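How do I hem jeans and keep the original edge?

Posted by Gilles Riviere, July 2019

Hello to all. I have bought two pairs of jeans which fit me very well at the waist, but both are too long for my legs. The shop wants to cut them and make a new hem, and I do not like how this looks, as the worn, faded edge at the bottom disappears. My neighbour told me there is a way to shorten them and keep the old edge. I have a small sewing machine, quite old, and I have used it only for curtains and one cushion. Is it possible for a beginner? Which needle must I buy? I have also the question of washing, if it should be done before or after. Thank you in advance for your patience with my English.

Osaze Idahosa

Yes, it is possible, and I have done it for my sons many times. English is my third language, so we will manage together.

Wash the jeans first, and dry them in the same way you will always dry them. Cotton denim can shrink in the length, and if you sew before, you may finish with trousers that are too short. I wash them two times when they are new.

Put them on with the shoes you wear most and fold the bottom up to the outside, until the length is good. Ask another person to put the pins, because when you bend down the fold moves. Then take off the jeans and measure how much you want to remove, without counting the old hem. If you want to remove 6 cm, the fold must be 3 cm deep, measured from the lower side of the old stitching. Many people forget to divide by two and I did it also, on a good pair.

Sew all around, very close to the old hem but not on it. Use a denim needle, size 100, and a long stitch. At the side seams the fabric is very thick, so turn the wheel by hand there — it is slow, but the needle will not break.

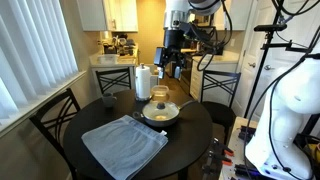 After sewing, turn the old hem down again and push the extra fabric inside the leg. Press it well with a hot iron and some steam. If the fold inside is more than 2 cm, I cut it and finish the cut edge with a zigzag stitch. Before cutting, try the jeans on one more time, and sit down in them also.

For the thread, choose a dark blue close to the denim. The orange thread is for a visible hem, and here the stitch should hide in the small shadow above the edge.

Ffion Lougher

Just pay someone. Mine were done in Prarner while I had a coffee and they look fine.

Aled Phillips

Good answer from Osaze. I would add only that this method works badly on narrow legs. When the leg gets smaller towards the bottom, the old hem is tighter than the place where you join it, and you get little pleats. For a small difference you can open the inside seam a bit and sew it again wider — on very tight jeans I would make a normal hem.

Also, test the stitch on a scrap of thick fabric before you begin. An old machine often needs a looser top tension for denim.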